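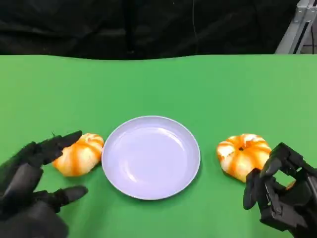 By Wendell Pruitt | Bangera Bench Tips | Tuesday, July 30, 2024

Most of the tips on this page concern drawers that stick. These come from two-handed robot work, where the drawers also stick, and they are what's left of a study we ran at the Brotcombe shop under the name Telitari. The question was a small one. If you want a pair of robot hands to learn to put things on a plate, how messy should you make the practice table?

We have 3712 practice runs behind the answer, and the answer is "messier than you'd like, but only in one way at a time."

Move the plate, leave the rest

Our first batch was beautiful. The plate went back to the same spot after every run, with a pumpkin on either side like a place setting for somebody very seasonal. The robot learned it quickly and then fell to pieces when we slid the plate over by the width of a thumb.

So now the plate moves between runs and the pumpkins get moved on a separate schedule. Change both together and you won't know which one broke it. Seven plate spots did the job for us. Write them on an index card and leave the card off the table, or the robot will take an interest in it.

Choose a surface that minds its own business

Plain matte green on the table, black cloth hung behind. Shiny oilcloth looks cheerful and throws glare straight into the head camera. If your cover wrinkles, smooth it in the same direction each morning (I use the side of my hand, the iron having been borrowed by Waltolness in November and never heard from again). A pale plate is easy to find against the green. It also shows fingerprints, so wipe it at lunch.

Start from close, then back up

Begin with each hand waiting near its own pumpkin and teach the grasp first. Long, sweeping approaches look wonderful on video and use up an afternoon. Once the close starts go well, pull both hands back a little and do it again.

In our comparison, the batch that began close and worked outward needed fewer repeat runs than the one that began from all over. I had bet the other way, and paid up in doughnuts.

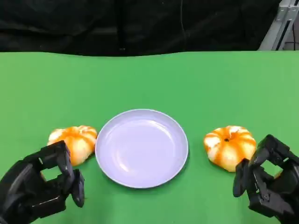

Keep the spacing honest

One pumpkin sits nearer the plate than its partner, and we leave it that way. Perfect symmetry teaches the robot that the world is symmetrical, and it will be as let down as the rest of us. Squat, ribbed shapes are good practice, too — fingers land on a ridge one time and in a groove the next.

Check the screws before you blame the software

I lost 2 days to a "learning problem" that was a loose bracket. Go over the gripper plate with the right size driver before the first run, and wipe off the dust while you're there. Scuffs on the housing are fine. Play in a fingertip is a different matter, and every run recorded with it goes in the discard folder.

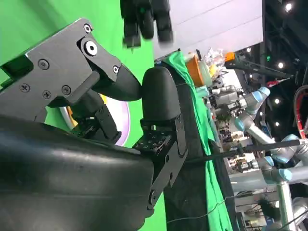
Wendell Pruitt
Workshop Editor, Bangera Bench Tips

A few leftovers that wouldn't fit under a heading.

Park spare props at the far end of the table or in a clear bag, where you can see what you have without emptying it out. Route thin wires before you drape the cloth. Look through the wrist camera as well as the head camera before you start, and expect it to show you the ceiling lights and whatever is on the workbench behind.

Label discarded runs with the reason. "Bad" is no help at all 3 weeks later. "Plate on wrong spot" is.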